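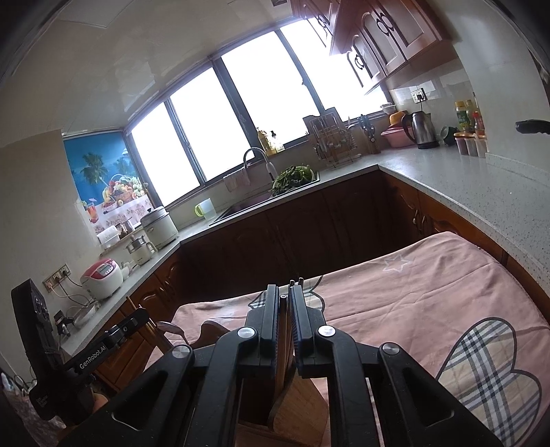
Posted by Ildikó Hegedűs, Monday, in Kitchen & Table

We use cookies to remember your login. Accept | Settings

Trying to settle where the utensils live. The wooden holder has been on the table with the wooden things and a metal spoon, on top of the pink cloth. I want it on the worktop under the window. My sister says it should stay put. What do other people do?

murkura53
Worktop, next to the hob. Anything you stir with should be in reach of the pan. On a table it gets moved every time you sit down to eat.

Allix
Disagree. If you roll pastry or mix at the table, that's where the spoons get used. Ours has been on the table for years and we just lift it off for meals.

murkura53
Lifting it off three times a day is my point.

ustel_lane
Would not put wood under a long window if it gets full sun. I had a beech spoon split down the handle - it sat on a south-facing sill all one June. A bit of oil now and then helps.

Ildikó Hegedűs
It's bright in there most of the day, so that may rule the window out. The counter goes round three sides though, so there are other spots.

Allix
Under the wall cabinets, then. Shade and still handy. Also, is that cloth straight out of the packet? The fold lines would drive me mad. Iron it on the back while it's slightly damp, and go easy over the printed bits.

tóth_b
Leave the creases, they drop out after a wash or two. I like the plaid shapes and the star. Goes well enough with the palm tree poster.

murkura53
Too much pattern for me, but it's not my kitchen.

Ildikó Hegedűs
The poster stays. I'll try the holder under the cabinets this week and iron the cloth on Sunday.

839 views | Contact | Forum rules | Back to top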